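Two Handheld Grippers, One Wire Basket

Sillo and Brisov both sell handheld grippers for recording manipulation data, and their spec sheets differ mainly in finger geometry. Lucyna Borkowska compared the two over 200 trials in November. Her test task was placing small items into a black wire mesh basket on a wooden table.

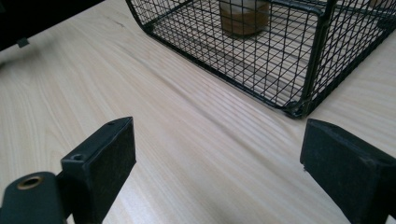

Block pads with flat inner faces tolerate a poor approach angle. They also take up room, and a mesh wall leaves little of it. Borkowska logged a trial as failed if the pad touched the rim or the item tipped on release. The Brisov pads passed 174 trials. Sillo's narrower set did worse on cups and better on flat parts.

Cable routing mattered more than expected. A cable that drags on the table edge adds a small torque at the wrist, and it shows in the pose data.
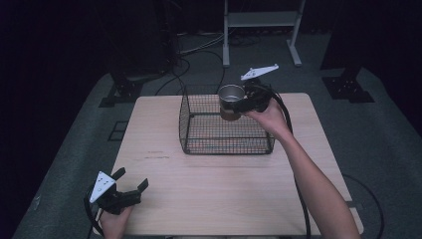
Cost and Availability

Both units ship with spare pads. Wiesława Kalinowski, who ran the calibration, recommends checking pad alignment after every pad change.

Related
Wysocka controller: first bench results
Buster arm firmware update
Choosing a wrist camera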